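## How many hand-held grippers should we budget for the first year?

Hi all! I'm putting together the equipment request for our laundry-folding project and I keep going back and forth on one line. We have 2 hand-held grippers right now (a left and a right, from Plullier) and I'd love to ask for more pairs, but then I also need spare jaws, cables, charging, the works. Money gets released in February and I only get one shot at it. Is a second full pair worth it, or should I put everything into spares?

Mostly we do shirts on a bed, one person at a time, a gripper in each hand.

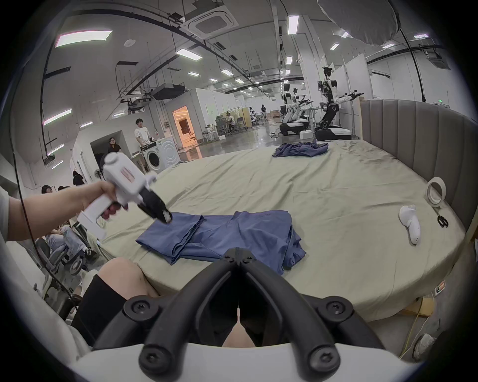 Get the second pair, says Rukutik. If one handle dies on you the whole day is gone, and a repair took us 14 working days last time, shipping included. Spare fingers are cheap next to that. We paid 208 dollars for a full set with screws, and I'd order two sets up front so you aren't begging for more in the middle of the year.

**Answer from Murneck**

I'd go the other way, sorry! Do you have enough people to keep two pairs busy? We bought extra and they sat in a drawer. What we ran short on was clothes (really!) and desk time for whoever checks the recordings. Our clothing line was 133 dollars and it should have been at least double. Also ask Plullier if they'll do a loaner during repairs, some sellers will if you get it written into the quote.

**Answer from Ramasamy**

depends on your budget. more is better imo

**Comment from the asker**

Thanks, I hadn't thought of a loaner at all. Emailing them today, and I'm bumping up the clothing line either way.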